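Product Review: Hendaten Striped Bed Blanket, Full/Queen
Gomcombe Home Goods Review, Bedroom Textiles

Summary

The Hendaten Striped Bed Blanket is a mid-weight, machine-washable blanket sold as an all-season top layer. It was purchased at the regular retail price of 50 dollars and kept in daily use in an occupied bedroom for 36 nights. The reviewers found it suitable for households in which the bed is also used during the day for sorting, folding and play. It is less suitable for buyers who want a warm blanket for winter or a heavy, hotel-style drape.

Scope of the review

Gomcombe reviews bedding as it is used at home. No laboratory measurements of thermal resistance or tensile strength were made. The blanket was assessed on comfort, appearance in daylight and lamplight, laundering, storage, and its performance as a daytime surface. It was compared throughout with the Biwott Plain Weave blanket, which has been in use at Gomcombe for two years and which serves as the reference product for this price range.

Comfort and warmth

The fabric has a smooth hand and does not catch on dry skin or on fleece sleepwear. Used alone, it was comfortable on mild nights. Once the bedroom was allowed to cool below 60 degrees, both sleepers asked for a second layer, and from November onward the blanket was used only over a quilt. The Biwott is noticeably warmer but also stiffer, and it tends to slide toward the foot of the bed by morning. The Hendaten stayed in place on all but a few nights.

Two hems are double stitched and lie flat. The other two are single stitched, and one had begun to pucker slightly near the corner by the end of the review period. This did not affect use.

Appearance

The pattern consists of blue-grey wavy stripes on white, running vertically. Prospective buyers should note that the stripes look more blue in daylight and nearly grey under a warm bulb. The wave in the line is a practical advantage, as a straight stripe shows at once when a blanket has been put on crooked. The white ground will concern some households, and the section on laundering should be read before purchase.

Use as a daytime surface

In many homes the bed is the largest clear surface available, and the contents of a drawer or a bag are often set out on it before being put away. A blanket that bunches easily makes this work slower. Small, flat articles such as printed sheets, packets and paper cups were placed on the blanket and picked up again over the course of the review. 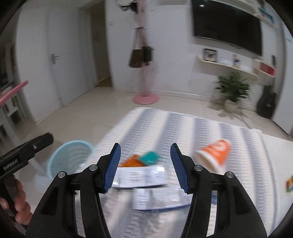

Sorting small household items on the Hendaten blanket, with its wavy blue-grey stripe.

The pattern is quiet enough that orange, red and green articles are found quickly. White papers are a different matter. A leaflet laid flat on the white ground can be overlooked at a glance, particularly in the evening, and on two occasions a folded receipt was made up with the bed and discovered at night. Households that sort mainly paper may prefer the same blanket in Slate.

The surface gives a moderate grip. Light packets did not slide off when a person sat down on the far side of the mattress, although round objects rolled as they would on any bed. The weave is close, and small toys with square corners did not snag it.

Laundering

The care label calls for a cool wash and low tumble drying. The blanket was washed six times according to these instructions. Shrinkage was slight in length and could not be detected in width. A coffee stain treated the same evening came out in one wash. A second stain, left overnight, required two washes and remained faintly visible in strong light. Lint was heavy in the first wash – the dryer screen had to be cleared midway – and minor after that.

Storage and packaging

Folded in thirds and then rolled, the blanket fits on a standard closet shelf. The zippered bag in which it is sold is sturdy but too narrow to take the blanket back after washing. The Zundness storage sleeve, sold separately, held it without difficulty.

Findings

Comfort: good
Warmth: fair
Appearance: good
Daytime use: very good
Laundering: good
Packaging: poor

The Hendaten Striped Bed Blanket is recommended for spring through early fall and for shared or family bedrooms. Buyers in colder regions should consider the Biwott Plain Weave or plan on an additional layer. The item number for the white and blue-grey pattern is 1326. Slate is listed separately and is not stocked in the twin size.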